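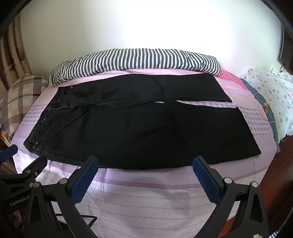
Gurthorpe Garment Care teaches and supplies household laundry practice: washing, folding, pressing and storage of everyday clothing. The work is ordinary, and most of our course time goes to the garments people handle every week. Denim is a good case. A pair of black jeans doubled lengthwise on a bed, one leg over the other, will often let a thin strip of white pocket lining show along the fold. We teach students to push the lining back into the pocket bag and flatten it with the palm before the next fold is made. Lint is removed at the same stage, as a single white speck is plain to see on black cloth and harder to reach once the garment is closed up.

The school was founded by Yolotzin Bermúdez, who had managed the finishing room of a hotel laundry and wrote the first course notes there. Teaching began in one room in Arkwood with 8 students. We now work from two sites, Arkwood and Ayala. Enrollment last year was 700.

What we teach

The basic course covers sorting, care labels, wash temperature, drying, folding and shelf storage. It runs for 112 hours, divided between classroom and practice. Students fold on tables for the first half and on beds for the second. A bed is softer and less level than a table, and a patterned sheet gives a line to square the hems against, but the surface gives under the hand and creases are easier to set by accident. Most households fold on a bed, so the final assessment is done on one.

Jeans are folded by the following method, which has changed little over the years:

Close the button and the zipper.
Lay one leg over the other and align the inseams.
Tuck in the crotch point so the edge runs straight.
Smooth from waistband to hem. Do not pull on the belt loops.
Fold in half, then in thirds, to suit the depth of the shelf.

Rivets and metal buttons should not rest against knitwear in a stack. Black and dark indigo denim is kept apart from pale bedding until it has been through several washes — dye transfer to a pink or white sheet is a common complaint in our advice service.

Reference collection

The Flivance Collection, held at Ayala, contains 3,487 garments and household textiles used for teaching. It includes trousers in most common weights, pillowcases, bolsters, quilts and printed sheets. Each item carries a record of fiber content, wash history and storage position. The collection is open to enrolled students on Tuesday afternoons, and to others by arrangement. Items are not loaned.

Staff

Yolotzin Bermúdez is director and teaches finishing and pressing. Teodoro Trujillo is head of practice instruction and maintains the folding standards, which are reviewed each April. Corrections to the printed standards should be sent to him in writing, with the page number and edition.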